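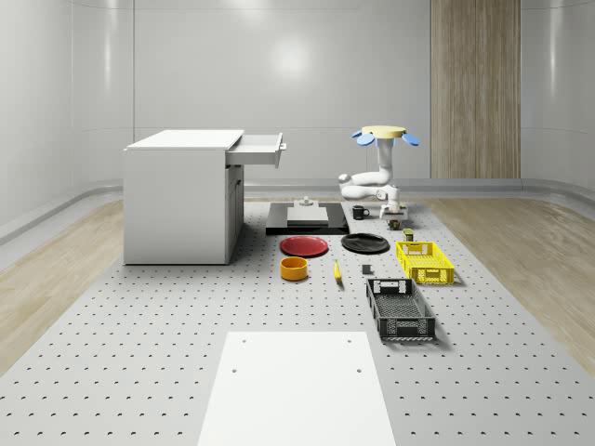
August, notebook 2 — Tirkby score, transfer and mix

Started 9.40. Reels for the Nivotdale soundtrack are in from the Soliman store. The labels give the cue titles only, no takes, so the order comes from the cutter's list. Cue 878 is on the list and missing from the box. Have written to ask.

Transferred the opening titles and the river cue. Strings are fine. The low brass distorts on the long held note before the choir comes in, and it does the same on the safety copy, so it was recorded that way. Left alone for now.

Hum on the left channel at 100 Hz. Narrow cut took most of it out but thinned the cellos, so backed it off by half. Still audible in the gaps between phrases — would rather have that than lose the cellos.

Tried the Dulent plate on the solo clarinet. Too long at the first setting. Rolled off below 500 Hz on the return and it sat better behind the dialogue. 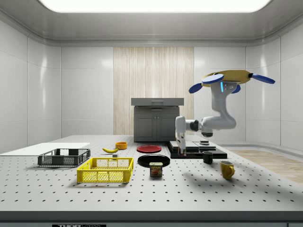 Gripper above the stepped black platform.

After lunch, the chase. Two versions on the reel, the second a good deal slower. The cutter's list doesn't say which was used. Checked against the film: it's the first, with four bars taken out before the timpani. The edit is rough and clips the cymbal. Will rebuild it from the full take.

To do: end titles, track names for the sleeve, ask again about 878. Album order still not settled — the lullaby is too early where it is.

Stopped 5.15.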